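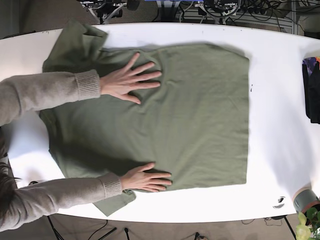
Jolivon opens its clothing repair and swap shop in Plivunwood

PLIVUNWOOD, Feb 20, 2024 - I'm Jamila Kanagaratnam, and I'm so happy to finally be writing this one! Jolivon, the clothing swap we've been running out of borrowed halls, now has its own front door on Huet Street, right next to the bakery (dangerous, I know).

If you've never been to a swap, it's pretty simple. Bring clean clothes you don't wear anymore, get a credit for each piece, and spend your credits on whatever you like from the racks. Last year 2,312 pieces changed hands, and my own closet is responsible for more of those than I'd like to admit.

The new part is the repair bench. Léonie Hervieu, who spent nine years doing alterations at Pemia, will be there every afternoon to fix zippers, hems, cuffs and moth holes. Small repairs are free for members, and everybody else pays by the job. She's also teaching a beginner darning class, with room for roughly 30 people over the month, and Évan Caron is helping out with the sewing machines.

"I'd rather spend an hour on a good sweater than see it thrown out," Léonie told me, with pins in her mouth, so I hope I got that right.

Membership is $40 a year. We take adult and kids' clothes in any size, plus coats and scarves, but please no shoes or underwear for now.

Press visits and photos: ask for Benoît Perrin at the shop. For class sign-ups, stop by the front desk and talk to Quentin Pichon, who keeps the list.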